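3.2 Outlets and shared supply lines

The households in the Nogueira survey drew their water in one of two ways. Most had a private connection with a tap inside the kitchen. The rest used a shared line in the yard, where a single run of pipe feeds several outlets and the families divide the bill among themselves. We treated the two groups separately because the shared lines were metered only at the inlet, so use at each outlet had to be taken from the diaries the families kept.

Of the 2243 diary entries we collected, around 30 mention a tap that had been left running or would not close fully. Entries of this kind were most common in June, when the yards are used for laundry and for watering vegetables. They came from both the Prosidach and the Lorken districts. In Lorken, the rent usually includes water, and tenants there were less likely to report a fault to the landlord.

The layout of a shared line matters for how people use it. Where the outlets are set close together along one rail, families tend to take turns, and a person waiting will often close a tap for a neighbor. Where each outlet is on its own branch, this happens less. Figure 4 gives the general form of a line with several outlets and the kind of fittings involved. 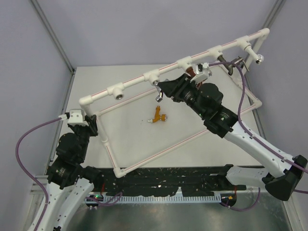
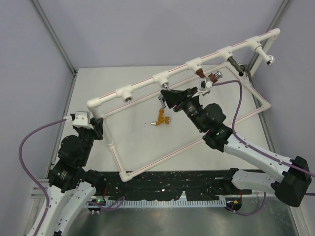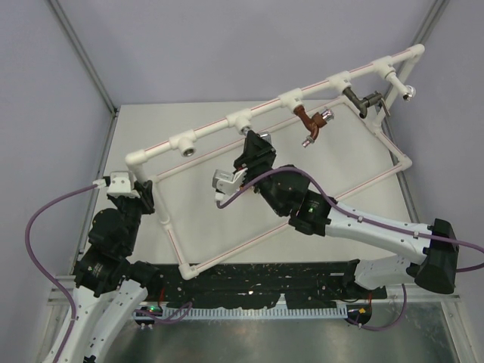
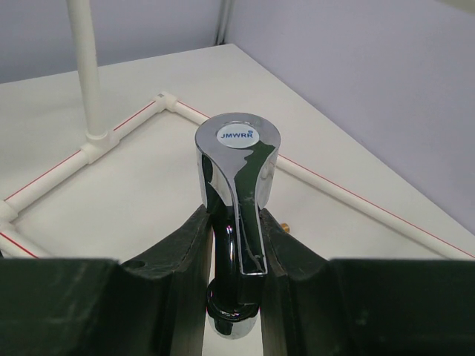
Figure 4. Pipe frame with tee fittings (first three panels) and a chrome faucet with a lever handle (last panel).

Spyros Sfakianakis has objected that the turn-taking we describe may have less to do with spacing than with kinship, as the older yards with a single rail are also the ones where relatives live side by side. Our data cannot settle this. The diaries record the outlet used and the time of day, but they do not say how the families are related, and the follow-up interviews covered only part of the sample.

We did check whether the result depends on the age of the line. It does not appear to. Yards refitted under the Astard program show the same pattern as those with the original pipe, although the number of refitted yards is small. Diaries with fewer than 100 days of entries were left out of this comparison. The remaining differences between the districts are taken up in the next section, together with the billing records.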